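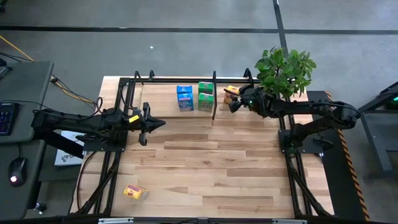
Figure 2. Blue cartons and green cartons stacked on the raised board at the back of the table, with a small yellow and brown snack box to the right.

Section 2. Setting Out Packaged Goods on the Raised Board

2.1 Purpose of this section

This section covers the placing, stacking, checking and removal of small packaged goods on the Codotora table with raised rear board. It applies to the tables supplied to the Brernport and Ketdale sites. Assembly of the frame is covered in Section 1 and should be complete before any goods are brought to the table. Cleaning and storage of the board when it is out of use are covered in Section 3.

The instructions are written for boxed dry goods such as snack cartons, biscuit boxes and similar light packages. They do not apply to glass, to liquids, or to any package that must be kept chilled.

2.2 Terms used

Tabletop: the flat surface made of long parallel wooden planks.

Board: the raised wooden board that runs along the back portion of the tabletop. Goods on display stand here.

Open area: the part of the tabletop in front of the board. Goods may rest here while they are being sorted and should not be left here at the end of a session.

Frame: the black metal structure that surrounds and supports the tabletop.

Stack: two cartons of the same product, one resting squarely on the other.

Single: one package standing on its own.

2.3 Before you begin

Confirm each of the following.

The table stands level on a hard floor and does not rock when light pressure is applied to each corner in turn.

The tabletop and board are clean and dry. Wipe both with a soft cloth along the direction of the planks. If a damp cloth has been used, allow the surface to dry fully.

The board lies flat along its whole length. A board that lifts at one end must be reseated.

The floor tape near the table is intact. Tape that has curled should be pressed down or replaced before work starts.

The goods for the session have been collected, together with the layout sheet (Form 691) and the stock list.

CAUTION: Do not place goods on the frame. The frame is not a shelf, and packages set on it may fall to the floor.

2.4 Inspecting the packages

1. Take each package from its delivery case and look at all faces. Set aside any package with a crushed corner, a torn flap or a broken seal.

2. Check the printed date, where there is one. Goods with less than the minimum period stated on the stock list are returned to the storeroom.

3. Remove loose tape, delivery stickers and packing dust. Do not peel a label that forms part of the original packaging.

4. Sort the sound packages by product on the open area. Keep the larger cartons toward the back and the smaller boxes toward the front so that each can be picked up without reaching over another.

5. Enter rejected packages on the stock list and place them in the returns case. They must not be used as the lower carton of a stack, even where the damaged side would be hidden.

Note: A lightly dented carton may be accepted as a single if the dent is at the back and the carton stands upright without support. The decision rests with the site supervisor.

2.5 Planning the row

The layout sheet shows the board as one long strip, seen from the front. Complete it before moving any goods onto the board. The usual order is as follows.

Blue cartons: slightly left of center, as a stack.

Green cartons: immediately to the right of the blue cartons, as a stack.

Small snack boxes: to the right of the cartons, as singles.

Sites may depart from this order where the range of goods is different. At Ketdale, for instance, the small boxes are often set to the left during December, when seasonal packs take up the right of the board. Whatever order is chosen, it must be written on the layout sheet and followed for the whole session.

Products of the same color should not be placed side by side unless they are the same product. Where this cannot be avoided, leave a clear gap of one finger's width between them.

2.6 Placing the lower cartons

1. Choose the firmest carton of each product for the bottom of the stack.

2. Hold the carton by its two narrow sides. Do not grip it by the top flap.

3. Lower it onto the board with the main printed face toward the front. The base must rest fully on the board, with no part over the front edge.

4. Release the carton and check that it stands without leaning. If it leans, turn it around or exchange it for another.

5. Place the lower carton of the next product beside it. The cartons may stand close together, but neither should be pushed hard against the other – pressure on the side panels will bow them outward and make the stack unsteady.

6. Look along the row from one end of the table. The front faces should form a straight line.

2.7 Placing the upper cartons

1. Confirm that the lower carton has a flat top. A raised flap should be pressed down gently and held for a moment. If it springs up again, use the carton as a single.

2. Bring the upper carton in from the front, slightly higher than its final position.

3. Lower it straight down. Sliding an upper carton across a lower one scuffs the print and may push the stack back.

4. Line up the front edges first, then the sides.

5. Release the carton slowly and allow it to settle.

CAUTION: Do not build a stack higher than two cartons. The board has no rear lip, and a taller stack may fall behind the table.

CAUTION: Do not combine different products in one stack, even where the cartons are the same size.

2.8 Placing small boxes

Small snack boxes are lighter than the cartons and more easily knocked over. They are therefore placed last.

1. Clear the part of the board to the right of the cartons.

2. Hold the box lightly at its sides. Thin card marks easily under pressure, and the mark will remain visible on the front panel.

3. Carry the box over the board and pause just above the surface. Correct its angle at this point and not after it has been set down.

4. Lower the box until its base meets the board, then release it.

5. Leave enough room on each side for the box to be picked up again without touching its neighbors.

Note: If a box will not stand upright, it may be laid on its back with the printed face upward. Record this on the layout sheet with the letter L.

2.9 Checking the completed row

When all goods are in place, stand at the front of the table and compare the board with the layout sheet. Then check the following.

Every stack is square and steady.

Main printed faces point forward.

No package overhangs the board.

The open area is clear of goods, cloths, pens and packaging waste.

Nothing has been left on the floor within the taped area that does not belong there.

If the row agrees with the sheet, sign the sheet and place it in the session folder. If it does not, correct the row. The sheet should be changed only when the site supervisor has agreed to a new order.

2.10 Removing and replacing goods

1. Remove small boxes first, beginning at the right-hand end.

2. Lift the upper carton of each stack clear before touching the lower one. Never lift a whole stack by its lower carton.

3. Set removed goods on the open area, product by product, and inspect them again as described in 2.4. Packages that have been handled many times lose their sharp corners and should be retired before they become unsafe to stack.

4. Return sound goods to their cases. Cases are closed but not sealed.

5. Wipe the board and the tabletop.

When only one product is to be replaced, the rest of the row may remain in position. Work from the front, and move any small box that stands in the way.

2.11 Common difficulties

A stack leans to one side.
Remove the upper carton and examine the lower one for a bowed panel. Exchange the lower carton. Do not correct the lean with folded card or tape.

The row is no longer straight after goods have been replaced.
Begin again from the carton nearest the center and realign the others to it. Small adjustments made from both ends seldom meet correctly.

A carton slides on the board.
The surface may be dusty or may carry polish. Wipe it with a dry cloth. Furniture polish is not approved for the tabletop or the board at any time.

A package has fallen.
Pick it up, inspect it on all faces and enter it on the stock list. A package that has burst must be discarded and the area swept before work continues. Check the gap behind the table as well as the floor in front.

The printed colors have faded.
Packages left on the board for long periods near a window will fade, the lighter blues in particular. Exchange them and move the table if possible.

2.12 Records

The stock list holds up to 2,000 entries. When it is full, begin a new list and send the old one to the Nyitrai records office with its cover slip (Form 263). Layout sheets are kept on site with the session folder. Blank copies of both forms are at the back of this manual and may be photocopied.

Section 2 last revised February 8, 2023. Earlier printings of this section should be withdrawn from the site folder.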